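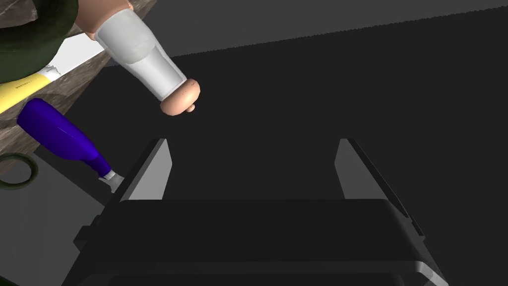 One respondent in Trirkville objected that the printed marks on a bottle could not be trusted in the first place, so that asking whether she read them at eye level missed the point. Similar comments were entered in the free-text field at both sites, and they prompted us to separate two sources of error that the first version of the questionnaire had treated as one: error in the scale itself, and error in how the scale is read. The remainder of this section deals with the second and uses the first as a correction.

Reading error arises wherever a liquid surface is compared with a mark on a curved wall. If the eye is above the surface, the near wall and the surface line up at a point higher on the scale than the true level, and the water poured is less than intended. If the eye is below, the reverse holds. The size of the error depends on the inner diameter of the bottle, the distance of the eye, and the angle of view. For a narrow bottle on a counter viewed by a standing adult, the angle is steep and the error is nearly always in the same direction. Taking repeated readings does not remove it.

Tilt adds a further term. A bottle lifted by hand for a quick look is rarely vertical, and the surface then crosses the scale at a slant (Figure 3, a rendered view of a translucent bottle held at an angle, with the nipple at the lower end). A level read on the low side of the slant and a level read on the high side can differ by more than one printed division. In a fully clear wall the user can see both sides of the surface and average them. In a frosted wall the far side is faint, and most users report reading whichever edge is darker. We did not measure contrast directly and make no claim about which wall finish is preferable overall.

Of the 486 households in the sample, those in Adgate were visited in October and those in Trirkville over the winter that followed. Each caregiver prepared one feed in the usual way, using the household's own bottle, scoop and powder, and was asked not to change the routine for the visit. The target volume was whatever the caregiver normally made. After the water was poured and before powder was added, the bottle was placed on a portable scale and the mass recorded. Powder was weighed in the same manner after each scoop. The bottle was then returned and the feed completed. Caregivers were told their result only at the end of the visit, together with the manufacturer's mixing instructions for the product in use.

Households that added powder before water were retained but analyzed separately. In these cases the final level includes the volume displaced by the powder, and a correct reading still produces an overly concentrated feed. Combining the two groups would attribute to reading error what is in fact an error of sequence. Households using ready-to-feed liquid were excluded at enrollment, as no dilution takes place.

Scale error was determined in the laboratory. The survey turned up 26 bottle models, and one new unit of each was purchased and filled by mass to every printed mark, with the bottle upright on a leveled plate. Water temperature was recorded and density corrected. Where the printed line had visible width, the lower edge of the line was used. The resulting table of offsets was applied to each household reading by model and mark. For the Denevia wide-neck and the Denevia standard bottle, which share a molded scale but differ in wall thickness, separate offsets were used. Worn or partly missing print was noted during the visits but not corrected for, and bottles on which the relevant mark could not be read at all were dropped.

After correction, the residual was taken as reading error and expressed as a percentage of the intended volume. Confidence intervals were obtained by bootstrap with 1,000 resamples, drawn by household and stratified by site. A stratum for posture (standing, seated, or crouched to counter height) was considered and rejected, as too few caregivers in Adgate were seated to give stable estimates. Posture was entered as a covariate instead.

Residuals within 2 percent of the intended volume were classed as accurate. The threshold was set before data collection, from the repeatability of the weighing procedure, and has no clinical meaning. Readers who prefer a different cutoff can derive it from the full distribution in the supplementary table. The direction of the residual was retained throughout, since a feed mixed too strong and a feed mixed too weak raise different concerns and should not cancel in the mean.

Underfilling was the more common direction among standing caregivers at both sites, in line with the geometry set out above. Among those who crouched or raised an upright bottle to eye level, residuals were spread on both sides of zero. Lifting without keeping the bottle upright gave the widest spread of any practice observed. Several caregivers who lifted the bottle described the habit as a check on accuracy, having been taught to look at the level straight on. The advice as they recalled it mentioned eye height and left out the need for a flat surface.

Night feeds are not represented. All visits took place in daytime, and lighting was whatever the kitchen offered. A diary component, in which caregivers in Trirkville were to record nighttime volumes using a lent scale, was abandoned when too few diaries were returned. The Feyisa scoop, sold with a leveling edge built into the tin, was in use in part of the Adgate sample only, and its effect on powder mass cannot be separated from site.

4.4 Powder mass per scoop

Scoop mass was analyzed with the same exclusions. Each scoop was treated as a separate observation nested within household, and the reference was the mass stated on the tin. Packing against the side of the tin, tapping, and leveling with a knife were coded by the visitor at the time. Where more than one practice was seen within a single feed, the first was coded and the change noted. Household means were compared with the corrected water residuals from Section 4.3 to give the final concentration of each feed, and the joint distribution is reported by site in Table 5.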